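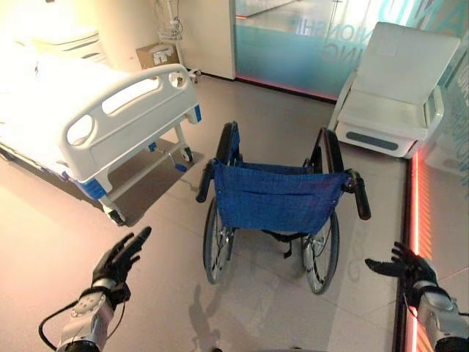 Renting a folding wheelchair from Drotico is simple, but our customers ask us many of the same questions, so we have collected the answers on one page. Please read them before you call, and keep the page open on the day when the chair arrives. Most questions concern our standard model, the one with the blue fabric backrest, the black rubber grips and the small stitched pocket on the back. If you have rented a hospital bed from us also, please see the last part of this page, where we write about using the two together.

Which wheelchair will I receive?

If you did not ask for another model, you will receive the Stondora standard chair. It has large rear wheels, so the person who sits in it can move it with his or her own hands, and push handles for a helper. We have also a narrow transport chair with four small wheels. It is lighter, but it always needs a helper.

How do I unfold the chair?

Put on both brakes. Stand at the side of the chair, tilt it a little toward you, and press down on the two seat rails with flat hands until the seat is fully open. Please keep your fingers on top of the rails and never around them. The most common small injury with a folding chair is a pinched finger, and it is a painful one.

And how do I fold it?

Take away the cushion and turn up the footrests. Then take the seat fabric in the middle, at the front and at the back, and pull straight up. If the chair does not want to close, do not use force. Usually there is a blanket or a strap caught between the parts.

Will it go through my doors?

Measure the narrowest door in your home before you order and write the number in the order form. We will compare it with the chair and call you if there is a problem. Please measure the free opening with the door open, not the door frame. Many people forget that the door itself takes some space. The bathroom door is usually the worst one.

What can I put in the pocket on the back?

Papers, a thin scarf, a pair of gloves. Please do not hang heavy shopping bags on the push handles. With a heavy bag behind, the chair can tip backward when the person stands up, or on a ramp.

How do I clean the fabric?

Use a soft cloth, warm water and a little dish soap, then wipe with clean water and let it dry in the open air. No bleach, because the blue color will become spotty and we must then change the whole backrest. The grips can be cleaned with the same cloth. If they begin to feel sticky, tell us and we will bring new ones.

Hair and threads have wound around the small front wheels. Is it serious?

It is not serious, but the chair will become hard to steer. Cut the threads with small scissors and pull them out with tweezers. Do not put kitchen oil on the wheels, it only collects more dust.

How much does it cost?

The standard chair is 5 euros for each day. The deposit is 200 euros, and you receive it back when we have checked the chair. Normal wear is not taken from the deposit.

Do you deliver outside the city?

Yes, to Grudotstead and the villages near it. In December the delivery can take one day longer, so please order early if you expect a family member for the holidays. You can also collect the chair yourself from our shop, Kļaviņa 154. It fits in the trunk of most family cars when folded.

Where should the chair stand beside the bed?

Leave enough free floor at the foot end that you can turn the chair fully. For getting in and out, bring it next to the long side of the bed, at a small angle, on the person's stronger side. Put on the brakes of the chair and also of the bed. Beds with casters can roll away when somebody leans on them, even if they look very heavy.

May I pull the bed by the footboard?

You may use the handhold opening in the footboard to guide the bed a short way on a flat floor, with the brakes off and with nobody lying in it. Do not lift the bed by it. If the bed must go to another room, call us and we will come.

Something is broken. What should I do?

Stop using the chair and call us on extension 812. Please do not repair the brakes yourself. We will bring another chair, and you do not pay for the days when you could not use the first one.

Page last changed: 2022-05-07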